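How to run a robot demo at an open day (and still like people afterwards)

Filed under: Workshop, Outreach. Updated in August.

We have opened the Wendcombe workshop to the public for a few summers now. Last time the door counter said 1,951, which includes everyone who went out for an ice cream and came back. What follows is how we set up the tabletop arms for a day like that. It assumes you already have a pair that work and a room that will take a crowd.

1. Pick a job people already understand

Our first demo was a calibration routine. It was beautiful work and it emptied the room. Choose something a seven-year-old does badly at home, such as tidying a desk. Visitors will forgive a slow robot if they can tell what it is trying to do.

2. Rehearse with the doors shut

Mylene Sison logged 764 practice picks in the week before our last open day, and she can tell you which ones she took personally. Aim for 1,000 if you have the time. Rehearse with the lights you will have on the day, and with the blinds where they will be at two in the afternoon. Ours were not, and the arms spent a good half hour reaching for a patch of sunshine.

3. Mark out the floor

Put the barrier further back than looks polite. Children lean, and so do their grandfathers. We use Pavedeck tiles under the barrier feet so the whole lot can't be shuffled forward a few inches at a time – it will be, otherwise, by people who swear they haven't moved.

Whoever is running the arms stands by the stop button and does nothing else. A second person does the talking. If you are short of people, run fewer shows.

4. Write the talk, then halve it

Ours lasts 6 minutes. Amado Fajardo's first draft covered the history of the Cruzado controller from its earliest days, and I am sure it was very good. Say what the arms are going to try, let them try it, and take questions. Expect to be asked whether it can make tea.

Have a line ready for when it drops something. "It does that" will do.

5. Lay the table
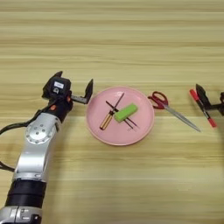
Keep the objects ordinary and give them colours that can be told apart from the back row. Leave plenty of bare table, too, or the whole thing looks like a jumble sale. A plate makes a good target because everyone knows where its edge is. Things crossed on top of one another are harder to pick up than things laid side by side, so a bright green eraser sitting over a screwdriver on a pink plate will keep a crowd watching longer than you'd think. Scissors stay closed when they are on the table. If one gripper is holding a marker, leave the cap on, unless you are fond of scrubbing wood.

6. Between shows

Put everything back to its starting place and check it against your own list. Wipe the table. Look at the cables while you are down there. Our slots on Thursday were too close together, and by the fourth show we were resetting with people already at the barrier, offering advice.

7. Packing up

Switch off, park the arms, and only then let anyone in for photographs. The crates from Sorkora go back with the foam the right way up. There is an arrow on the lid. Please look at the arrow.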